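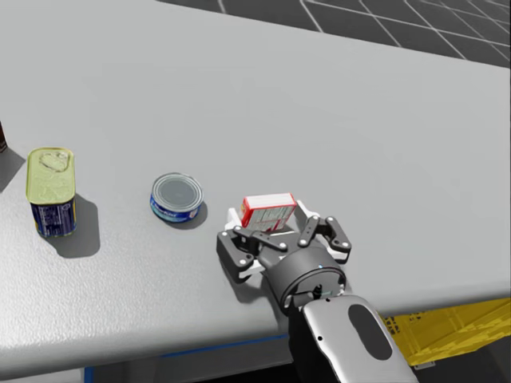
Illustration: Bonifacio Cabello

Kit makers should give us back the paper booklet
By Jirayu Thongsuk
9/18/19

I have built model kits since I was a boy, mostly motorcycles and steam engines, and I am not against new things. But the last kit I bought, a Kullby steam tractor in metal and plastic, came without any instructions in the box. There was only a small card with a web address. I think this is a mistake, and I would like to explain why.

First, the price. I paid a little over 200 dollars for this kit. For that money I received very good castings, real rubber tires and a bag of screws in 13 different sizes. The screws were well sorted and the bags had labels. Somebody at Kullby cares about the builder, so it is strange to me that the same company wants to save the cost of one booklet.

Then there is the work itself. When I build, my fingers have oil on them, or sometimes glue. I must look at the drawing again and again, often ten times for one small bracket. On the tablet, the screen goes dark while I hold the two halves of the gearbox together. I touch it with my knuckle and the page jumps to another phase. With paper this does not happen. I can write on it also. In my old Drisby booklets I have pencil notes next to many steps: "do not tighten yet," "file this hole first." When I built the same kit a second time for my nephew, those notes saved me a whole weekend.

In March I discussed this at our club, and not everyone agreed with me. Lerato Le Roux prefers the screen. Her eyes are not strong, and she can make the picture of a tiny clip as big as her hand. She also reminded me that a digital file can be corrected. It is true that the printed Sivby booklet had the left and right axle reversed in Phase 4, and many builders glued the wrong one before they heard of it. I accept both points. I would never ask a company to remove the file.

What I ask for is the two things together. Khumalo still does this with its small stationary engines, which cost less than 100 dollars: a stapled booklet in black and white, and the same pages online with corrections. The paper is thin and the drawings are not beautiful, but the booklet lies flat on the bench and it will still be readable when the website has changed its address. My tractor is now finished up to the boiler. I printed the remaining pages at the library and put them in a folder.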